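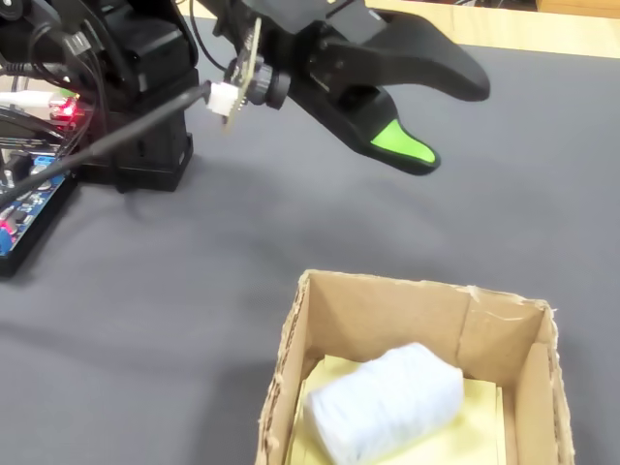
Figure 3. Tabletop in dark gray.

4.2 Surface color and reported eye strain

The survey in Meltmont reached 706 office and workshop staff, of whom almost 300 worked at a dark table or bench for most of the day. Dark gray was the most common finish in this group, followed by black. Respondents rated eye strain at the end of a shift on a five-point scale and noted whether they read mainly from paper or from a screen.

Staff who read from paper gave higher strain scores at dark tables than at light ones. The difference was small but held after we adjusted for age and for hours worked. One likely cause is the contrast between a white page and the surface around it, which Alva and Saha raised in their earlier study of school desks. For the 229 people who read mainly from a screen, we found no clear effect of table color in either direction.

Comments in the open field were mostly about lighting. Several people at the Usley site wrote that their ceiling lights reflected off pale tables in the afternoon and that they would prefer a darker finish. At Bangera, where the windows face north, the complaint did not come up. We did not measure gloss, and a matte pale table may do as well as a dark one under the same lights.

A second round in June went to 36 people who had changed desks since the first. Their scores moved in the expected direction, but the group is too small to test by finish.

Related articles
Kurup and Lobo: Task lighting in shared offices
Pisharody: Window direction and afternoon glare
Alva and Saha: Desk color and reading comfort in schools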